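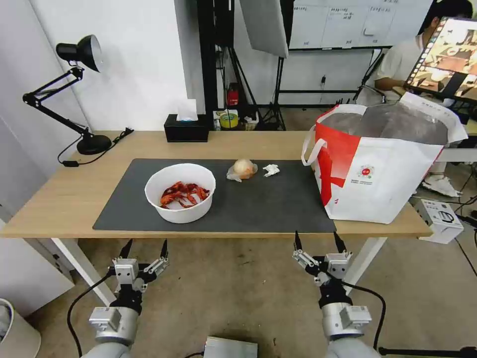
두두스 셀 돌보기: 9월 사진첩

우리 셀 이름은 두두스(Dudus)예요. 양팔 로봇 하나에 작업 테이블 하나, 이게 전부인 아담한 셀인데 손은 꽤 많이 갑니다. 저는 Kuvon에서 이 셀 세팅이랑 정비를 맡고 있고, 이번 달에는 그리퍼 쪽을 특히 많이 만졌어요. 사진 올리는 김에 요즘 어떻게 관리하는지도 같이 적어 둘게요. (말이 좀 길어질 수 있어요!)

테이블 앞에서, 오후 3시쯤

그리퍼 두 개 다 벌려서 위로 세운 자세예요. 짙은 회색 매트 위에는 빨갛게 익은 가재가 담긴 흰 그릇이 있고, 오른쪽엔 빨간 사선 무늬 가방이 서 있죠. 저는 이 각도를 제일 좋아해요. 검은 손끝 4개가 한눈에 들어와서, 어느 하나가 삐딱하면 금방 눈에 띄거든요.

손끝 관리

손끝은 아침마다 마른 천으로 닦고, 음식 다룬 날은 끝나고 한 번 더 닦아요. 기름기가 조금만 남아도 비닐 포장이 쭉 미끄러집니다. 처음엔 힘 설정이 문제인 줄 알고 한나절을 파라미터만 만졌는데, 닦으니까 멀쩡하게 잡더라고요... 그날 이후로 천 한 장은 늘 주머니에 있어요. 고정 나사는 400회 쥐고 펼 때마다 다시 조입니다. 이번 달 카운터는 1,234회에서 한 번 초기화했어요. 왼손 쪽 나사가 유독 잘 풀려서 나사 머리에 흰 펜으로 줄을 그어 놨고, 줄이 어긋나면 횟수랑 상관없이 바로 조여요.

케이블

양쪽 손목에서 내려오는 검은 케이블은 여유를 넉넉하게 줬어요. 예전에는 깔끔해 보이라고 팔에 바짝 묶었는데, 손목을 끝까지 돌리면 커넥터가 당겨지면서 통신이 끊겼습니다. 지금처럼 아래로 늘어지게 두면 보기엔 좀 헐렁해도 훨씬 마음이 편해요. 대신 케이블이 테이블 다리에 걸리지 않는지는 팔을 천천히 한 바퀴 돌려서 꼭 봅니다. 이때 속도는 최대 11%까지만 올려요. 성격 급한 분들은 답답하겠지만 저는 이 시간이 은근히 좋더라고요.

매트 자리 맞추기

매트가 조금 밀리면 집는 위치도 따라서 어긋나요. 그래서 테이블 모서리에서 매트까지 자를 대 보고, 안 맞으면 매트부터 바로잡은 다음에 위치를 다시 불러옵니다. 순서를 바꾸면 두 번 일해요. 제가 해 봐서 알아요 ㅠㅠ 그릇처럼 둥근 물건은 가장자리를 집는 연습부터 하고, 속에 든 걸 집는 건 그다음이에요. 다리며 집게발이며 서로 엉켜 있는 물건은 아직 자신 있게 말할 단계가 아니고요.

조명

스탠드 갓을 한 번 건드리면 그림자가 확 달라져서, 저는 각도를 정해 두고 웬만하면 손을 안 대요. 혹시 옮기셨으면 메모 한 줄만 남겨 주세요, 제발요. 카메라 화면은 작업 전에 기준 화면이랑 나란히 놓고 비교합니다.

Vy Trịnh 님이 정리해 준 점검표

손끝, 나사, 케이블, 매트, 조명 순서예요. 원래 제 머릿속에만 있던 걸 Vy 님이 한 장으로 옮겨 줬는데 진짜 살았어요. 비상정지 버튼 확인이 맨 위에 따로 있으니까 그것부터 해 주시고요. 원본은 공유 폴더 Campos 안에 있습니다.

다음에 손볼 것

오른쪽 그리퍼가 닫힐 때 살짝 늦는 느낌이 있어서 다음 달에 분해해 보려고요. 예비 손끝은 Wosex에 주문해 뒀고, 도착하면 교체 과정도 찍어서 여기 올릴게요. 혹시 비슷한 증상 겪어 보신 분 계시면 댓글 부탁드려요!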